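Lachance Street kitchen – the big clear-out

Posted Mar 15, 2021

Quick page, more when I get a minute.

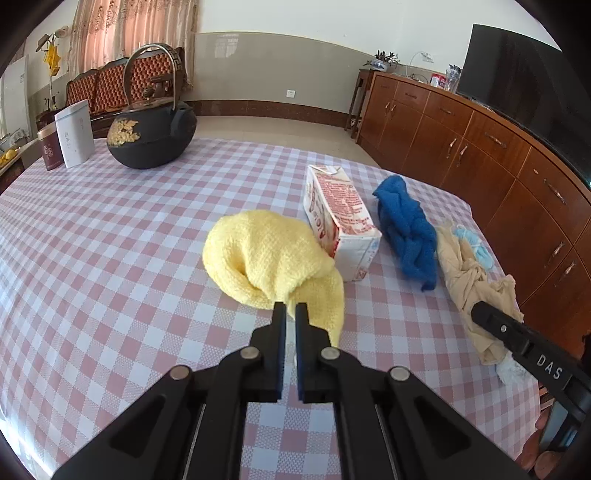
Cloths first. They had been living in the drawer under the kettle, in with the string and the takeout menus, and you could never find a clean one. So everything out on the table and sorted by what it's for. Yellow knitted one is staying, good for glasses. Deep blue is for the stove, beige for floors. Little light blue one – no idea, Zofia says hers. Fluffy white one goes up to the bathroom. Drink carton on its side next to the yellow is for the recycling, not the cloth pile!! The pink check tablecloth stays where it is, we all like it.

Still to do: the tall cupboard (6 jars of cumin, why), the shelf over the fridge, and teh pan lids. Lids are the worst. Zofia is bringing a rack she got for the old apartment in August and never put up.

Anything in the hall box by the end of the month goes to the Mundine swap table. If you want somthing back take it out now, or text Iresha Wanigasekara or Zofia Piątek. Pans next time.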